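Kaken Grip Pads, Coarse Black, Set of 4

Back in stock, with the new bond

If you bought a set of these from me before March last year, please read the whole page before you order more. If you're new here, hi! I sell replacement pads and finger covers for small two-finger grippers out of my shop in Drirville, and the Kaken coarse pad is the one I get the most mail about. Most of that mail is nice. Some of it was about pads letting go of the finger, and that's what I want to go over, because I changed the product and you should know what you're getting.

What went wrong with the old ones

The old pads had a peel-and-stick backing. It was fine for boxes and bottles. Then people started using them on cloth (I did too, it's most of what I run now) and cloth pulls sideways. A heavy sheet dragging across a table puts a steady tug on the pad, and the adhesive creeps. You don't notice for days. One corner lifts a hair, lint gets in under it, and one afternoon the whole pad slides off with the fabric and you've got bare metal pinching whatever comes next.

Mine went on a Thursday, in the middle of a folding run. The pad stayed stuck to a tablecloth, the finger closed on nothing much, and the controller kept right on going like it had a good hold. The sheet dropped over the arm's elbow joint and wound itself in before I got to the stop button. No one was hurt. I lost a cable and a good chunk of my evening, and I was pretty mad at myself for selling a thing I hadn't pulled on hard enough.

I went back through my orders after that and wrote to everyone who had the old batch, 143 sets in all. If you never got my note, check your spam folder or just write to me. The swap is still free and I don't need the old ones back.
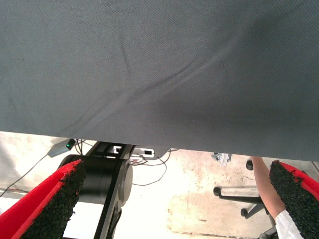 The new pads are bonded to a thin metal backing plate, and the plate screws to the finger with two flat-head screws. Creep was the whole problem, so I hung weights off them sideways for 36 hours at a time and checked the edges with a feeler gauge. No lift on any of them. The surface is the same as before, that rough black grain on the inside of the finger, and it still goes with the red outer covers if you like being able to see where your fingertips are against dark gray fabric. I do! A black finger on a charcoal sheet is a pain to watch. Cloth is also sneaky in another way, and it's worth saying on a product page even if it doesn't sell pads: a big sheet held up near the fingers hides pretty much everything behind it, while cables and chair wheels and somebody's arm sit just below it. A pad that holds better will also pull harder on whatever is caught in the cloth. So turn your grip force down when you first put these on and work back up.

Fitting them

Power off and air off, if you run air. Peel the old pad and get every bit of the glue off with alcohol and a plastic scraper. The plate needs to sit flat, and a little ridge of old glue is enough to rock it. Put both screws in loose, square up the pad, then snug them down by hand. Please don't use a power driver, I've stripped two fingers that way and I knew better both times.

Close the gripper slowly the first time. The plate makes each finger a touch thicker, so your closed position will have changed and you'll want to re-zero it. I skipped this once and got an overload fault on the first close.

When to change them

I look at mine before every run. Run a fingernail around the edge of the pad. If the nail catches or you can see a gap, swap it. Bald spots in the grain mean the same thing. On cloth all day I get over 5 weeks from a set, and on cardboard it's a lot longer. Lint packed into the grain makes them slippery well before they're worn out, and a dry toothbrush takes care of it.

What fits

The hole pattern matches the Claeys straight finger, long and short. It does not match the Claeys angled finger, and drilling your own holes in that one puts a screw way too close to the edge. I'm waiting on a sample plate for it from the Kovthorpe shop that cuts these for me. Send me a note if you want to hear when it's ready.

In the bag

4 coarse pads on plates
8 flat-head screws
1 hex key
1 alcohol wipe

Red outer covers are sold separately, in pairs.

Returns

Unused sets can come back any time. If a pad lifts off its plate, I want to know about it, so send me a picture and tell me what you were gripping and how hard. I'll mail a new set the same day and I'll pull one from the same batch to test here.

Page updated Wed 31 January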